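Section 4: Running the Bin Demo for Visitors

This is the part of the guide I get the most questions about, so I've rewritten it from scratch. It used to be a page and a half, and most of that was me complaining about extension cords. If you're hosting an open day at Plaltow this year and you drew the bin station, read all of it the day before, then keep the numbered bits next to you while people are in the room.

I'm assuming you already did Section 3, so the arm is powered, homed and talking to the Omus computer. If you can't jog it from the pendant yet, go back. I mean it! I once tried to fix a homing problem with a line of people watching me and I don't recommend it to anyone.

4.1 What the demo is

The arm reaches into a gray bin, goes for an object, lifts it, and puts it back down somewhere else in the same bin. Then it does it again. That's the whole show, and people love it way more than you'd think. Kids start rooting for particular objects. Grown-ups start giving the arm advice.

One full run is 24 picks. At our normal visitor speed that fills a group's slot nicely and leaves you time for questions at the end. If a group is chatty, stop early at a good moment (right after a clean pick is best) and just talk.

4.2 Before the doors open

1. Put the bin back on its tape marks. If the tape has lifted, press it down or replace it, but please don't "improve" the location. The program remembers where the bin was when Mỹ Giáp taught it, and it has no idea that you moved it over a little to make room for your coffee.

2. Check the clamp on the edge of the bin. Give the bin a firm push with the flat of your hand. If it slides, tighten the clamp and push again.

3. Look along the hose and cables all the way around the arm. You want the bundle snug at the ties with enough slack in the loop for the wrist to turn. If anything droops lower than the gripper, stop and retie it.

4. Wipe the bin floor with a damp cloth, then a dry one. The scuffs don't come out, so don't wear yourself out on them.

5. Run the empty cycle called PLALTOW 2 once with nothing in the bin. Keep one hand by the stop button the whole time. You're listening as much as looking. A smooth hum is fine. Clicking is not fine.

6. Set the speed to VISITOR. The screen should read 220. If it reads anything else, somebody was testing last night and forgot to put it back (it was probably me, sorry).

CAUTION: Never reach into the bin while the arm is in AUTO, even if it looks parked. It can sit still between picks while it thinks. Switch to HOLD first, every time.

4.3 Loading the bin

I like a mix. Something shiny, something see-through, something with a weird shape, something a kid would recognize from home. Lay things down on their sides and spread them out at first, then let them get closer together as the day goes on. A cup, a bottle, a toy block and a metal tumbler will give you plenty to talk about.

7. Switch to HOLD and wait for the light to change.

8. Place the objects by hand. Leave open floor in the middle of the bin so the arm has somewhere to set things down.

9. Put at least one object tight in a corner. Corners are hard, and a hard pick is a much better conversation starter than an easy one.

10. Step back behind the line, check that everybody else is behind it too, and switch to AUTO.

With the bin loaded and the gripper down near the back wall, you're at the point in the run where I usually start talking. The block is pushed up against the end of the tumbler in the left corner, and the bottle and the cup are over on the right with the blue thing with the hook. I ask the group which one they'd go for first. 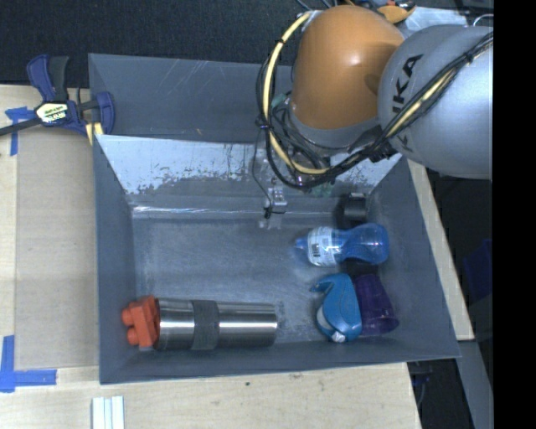

11. Take a few guesses from the group before you press START. Don't tell them who's right. Let the arm do it.

12. Press START once. If nothing happens, count to five in your head before you press it again, or you'll queue two runs and wonder why it won't quit.

13. Stay at the stop button. You can talk, point, wave your other arm around, whatever, but your feet stay where they are.

4.4 Talking while it runs

You don't need a script, and please don't read one. I've sat through the Brerinau tour where the host read off cards, and the robot was the livelier of the pair.

Things I usually get around to:

Clear plastic is tricky. The camera sees the bin floor through it, and shiny metal has its own problem with reflections. Ask the group to find the hardest thing in the bin to see, and somebody will spot the bottle or the tumbler right away.

Squeezing is a choice. A soft cup and a metal tumbler don't want the same grip. I bring a spare paper cup and let a kid crush it, then ask how they knew how hard to squeeze. (They never know. Neither do I.)

Missing is normal. When the gripper closes on nothing, say so out loud and keep going. If you act embarrassed the whole room gets tense. If you say "ooh, close!" they'll be on the arm's side for the rest of the run.

NOTE: You'll be asked whether it's going to take somebody's job. Give a real answer. I talk about what picking work was like when I did it at the Živković warehouse for two summers, and what parts of it I'd gladly hand over and what parts I liked. Your answer will be different from mine, and that's okay.

4.5 If something goes wrong

The arm stops and the screen says REACH. It wants something it can't get to safely, almost always in a corner. Switch to HOLD, slide the object toward the middle, step back, switch to AUTO, press START.

The arm stops and the screen says LOAD. It's carrying more than it expected. Usually it grabbed two things at once. Switch to HOLD, put your hand under the objects, and open the gripper from the pendant. Don't pull.

The bin moved. End the run. Put the bin back on its tape, tighten the clamp, do the push test, and run PLALTOW 2 empty before you load it again. Yes, even with people waiting. Send them over to the conveyor table for a few minutes.

Something lands outside the bin. Leave it there until you're in HOLD. Visitors will try to be helpful and pick it up for you, so say "I've got it" nice and loud before they move.

The cables snag. Hit the stop button. Don't use HOLD for this one. Call Mỹ Giáp over and find the group something else to look at, and don't restart until the two of you have gone over the bundle together from end to end.

CAUTION: After any use of the stop button you have to home the arm again (Section 3, steps 4 through 9). Clear the bin first.

4.6 Between groups

14. Switch to HOLD.

15. Take everything out and look it over. Cracked plastic goes in the box under the table, and so does anything sticky. You'd be amazed what gets sticky at an open day.

16. Feel the fingertips on the gripper. If one is loose or starting to tear, swap it. Spares are in the drawer with the pendant charger.

17. Reload with a different layout. The second group has often been peeking at the first one, and it's more fun for them if it isn't a rerun.

18. Write the pick count on the sheet. We change the fingertips at 100 picks on open days whether they look worn or not.

4.7 Packing up

Park the arm with the menu option, wait for it to settle, and then power down in the order printed inside the cabinet door. Leave the bin clamped where it is. The October open day uses the same marks and I'd love to not teach those positions all over again.

Last change to this section: 02/05/2023. I added the LOAD message and fixed the step numbers that 4.5 points to. If you find another mistake, pencil it in the margin of the printed copy at the station and I'll pick it up from there.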